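Home | Articles | Papers | Forum | About

4. How players deal with a delayed game

In the last section we laid out where our forum posts came from and how we sorted them. We now turn to the part of the study that we enjoyed the most, and that gave us the most trouble, namely what people do with themselves between the day a game is put off and the day it finally comes out. Anyone who has waited for a sequel will know the feeling already, and we hope such readers will bear with us while we put some order to it.

The game at the center of this section is the second Ora, a slow and rather pretty adventure made by a small studio in Lasville. The first Ora had done well enough that a second was expected, and the studio gave it a date early, perhaps too early. It was then delayed twice. The first notice was a short one and went up on the studio's own page. The second was longer, was signed by the whole team, and told players a good deal more than they were used to hearing: that the save system had been rebuilt, that one of the towns (Purkurthorpe, which later became everybody's favorite) had been taken out and put back in again, and that the handheld version would be held until it could ship alongside the others.

We had gone in thinking that the second notice would be taken much worse than the first. People had already been let down once, after all, and the rule of thumb in the trade press is that a second delay costs you more goodwill than the first. What we found was a good deal gentler. Of the 149 threads we read closely, 91 had more kind replies than angry ones by the end of the opening page, and most of those came after the second notice. We don't want to lean on this too heavily, as the forum is a friendly one and the moderators keep a firm hand, but the pattern held up when we set aside the threads the moderators had trimmed.

Why should that be? Reading the posts over (and over, it must be said) we came to think that the answer has to do with having something to chew on. The first notice gave players a new date and very little else, and so they talked about the date. The second gave them a town, a save system and a handheld version, and they went off happily to argue about each of these for weeks. One long thread is given over entirely to what the harbor in Purkurthorpe might look like, with maps drawn by several members, and the word "delay" hardly comes up after the first few replies.
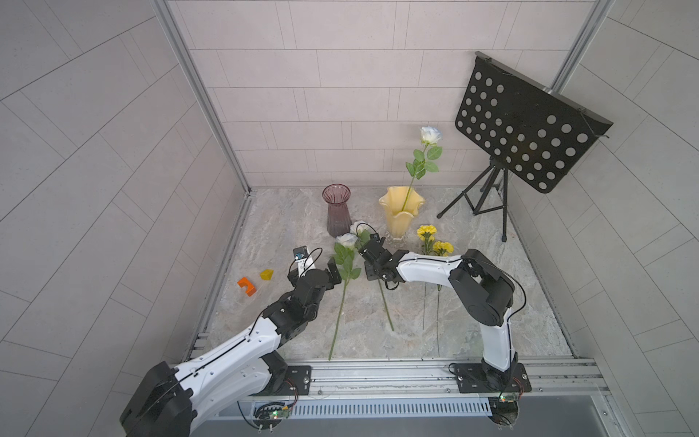
Figure 3.

There is a second strand to this, and it took us longer to see. Players who had written something of their own about the first game, whether a walkthrough, a guess at the plot or just a very long opinion, were more patient across the board than those who had only read along. We had filed these members under "heavy posters" to begin with, and that was a mistake on our part. Plenty of them posted only now and then. What they shared was that they had made a thing and put it where others could find it, and a delay gave them time to go back and tidy it up. One guide to the first Ora grew by 4,000 words between the two notices, and its writer thanked the studio for the extra time in a tone that we read as sincere, though with forum posts one can never be quite sure.

The angry posts deserve a fair hearing too, and we would not want to leave the impression that everyone sat by the fire knitting. A good share of them came from people who had paid early for the boxed edition, and their complaint was a plain one about money: they had handed it over, the store would not say when it would be returned if they asked, and the studio sent them back to the store. Others had picked their machine with the game in mind. When the handheld version was moved, these players felt that they had been told one thing at the counter and another at home. Neither group was won over by talk of Purkurthorpe, and we can't say we blame them.

It helps here to look at Rezaei, the puzzle game that we used for comparison. Rezaei was delayed only once and by a much shorter stretch, yet its forum turned sour and stayed that way through September. The notice in that case was passed along by a store listing before the makers had said a word, and by the time they did speak, the members had worked out several explanations of their own, most of them unflattering. We found very little talk about the game itself in those threads. There was a great deal about who had known, and when, and whether the listing had been a slip. A player who joined during those weeks and wanted to know what sort of puzzles to expect would have had to scroll a long way for an answer.

Put side by side, the two games suggest that the length of a delay matters less than we had supposed, and the manner of the telling a good deal more. We say "suggest" because two games are only two games. The studios differ in size, the forums differ in temper, and the first Ora had left behind a store of affection that Rezaei, being brand new, could not draw on. A reader who wished to put the whole difference down to that affection would find some support in our material, and we come back to the point in Section 6, where the older threads are taken up.

One last matter before we move on to the release weeks. We coded a post as "patient" if it accepted the new date or passed over it in favor of some other topic, and two of us did the coding separately before comparing notes. Where we disagreed, it was nearly always over jokes. Players joke a great deal about waiting, and a joke about growing old before the game arrives can be fond or bitter depending on who tells it. In the end we gave jokes a label of their own and kept them out of the tallies above.

Comments

pixelmoth: I was in that harbor thread! My map was completely wrong but I still like it better than the real one.

gray_lantern: Nice read. I'd have liked more on the boxed edition people, I was one of them and the store was hopeless.

tuneswitch: Is Section 6 up yet? I can only find the first four.

pixelmoth: @tuneswitch I can't find it either, just the one on how they picked the threads.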